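Search articles Go
Trade Counter > Interviews > Floors

Flat Is Not the Same as Level

Kedir Gebretsadik has poured floors for a living long enough to have opinions about buckets. He likes them square-sided, he likes them clean, and he doesn't like yours. We met at the Hauser trade counter, where he was returning a pallet of primer that had been ordered by mistake, and he talked for most of the afternoon about self-leveling compound, a product whose name he considers a lie.

"It doesn't level itself," he said. "It helps. You pour it, it goes where it wants, and then you go in after it with a rake and argue." His own firm, Iltedo, does mostly apartment conversions: old concrete, older plywood, and now and then a dip deep enough to keep fish in.

The floor he gets asked about most is a former print shop that he finished in August. He used 117 bags of Flotier on it. The estimate had been 80.
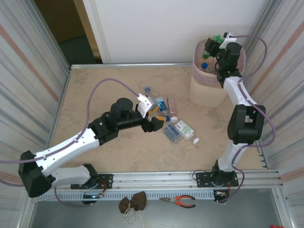 "People measure the room and forget to measure the holes," is how he explains the gap. He now walks every slab with a long straightedge and a lumber crayon before he quotes, writing the depth right on the concrete. He is also suspicious of his own eyes, and of any surface with a pattern. Something mottled and beige, like that tabletop with the two robot arms over it, could have a hump in the middle and he wouldn't trust himself to spot it by looking. "Blotches hide everything. Great if you're the customer and you don't mop. Terrible if you're me and you're looking for the high spot." So he gets down on his knees with a flashlight held low and lets the shadows tell him.

Primer is where he gets heated. He has been called out to fix floors that came up in sheets, and he says the story is the same each time: somebody swept, somebody decided that was plenty, and the compound bonded beautifully to the dust. He vacuums twice. On dense concrete he uses Nostlow, rolled thin, and he waits until it has gone clear. "If it's still milky, go eat lunch. If it's still milky after lunch, you put on too much, and you should think about that." 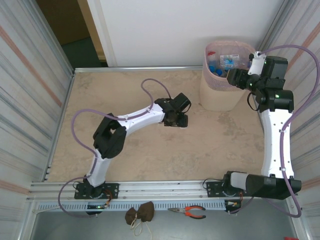
Edges get nearly as much of his time as the middle. Compound will find any gap under a wall and keep going, and he has met more than one downstairs neighbor this way. He runs foam strip around the whole perimeter and presses it tight to the wall before any water goes near a bag. A smooth wall takes five minutes. Corrugated panels like the gray-striped ones on either side of those arms are the kind of thing that makes him sigh, with every groove a little drain. "You can't just stick foam across ridges and hope. You fill behind it, bead by bead, and you bill for it."

On water he is close to religious. Too much and the top goes chalky; too little and it sets up in ropes. He keeps a marked jug, and he will not let anyone else on the crew touch it. I asked whether he had ever eyeballed it.

"Once," he said, and looked out at the parking lot for a while.
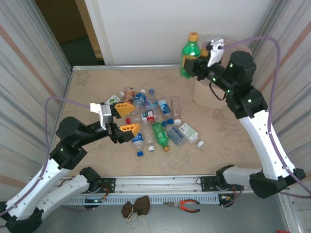 He is more relaxed about tools. The spiked roller is worth having, the spiked shoes are worth having if you own good ankles, and the mixing drill should be borrowed from nobody. His cost 300 dollars and he describes it with more warmth than he has shown toward anyone at the counter. He runs it slow, two minutes by a kitchen timer, then lets the bucket stand and runs it again. Fast mixing whips in air, and the air comes back up later as pinholes.

What about a homeowner with one bad bathroom and a free weekend?

"Do it. It's a small room, what's the worst you can do?" He thought about this. "Plug the toilet flange first. Please write that down."

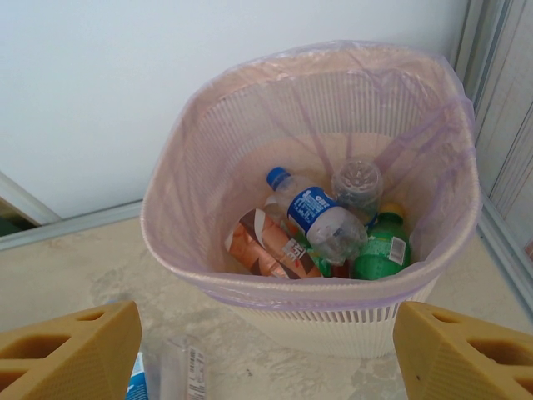

The print shop, for the record, came out well. It measured 1147 square feet, poured in one day by four people who were not speaking to each other by the end of it. Gebretsadik went back the next morning with the straightedge and found one low spot, next to the door, in the shape of a boot. He skimmed it before the client got there. The client has since put down carpet.

His primer return was refused, incidentally. The pallet had been opened. He bought two more buckets while he was there, square ones, and went to look for his truck.

Filed under: Subfloors & Prep, Leveling Compounds, People in the Trade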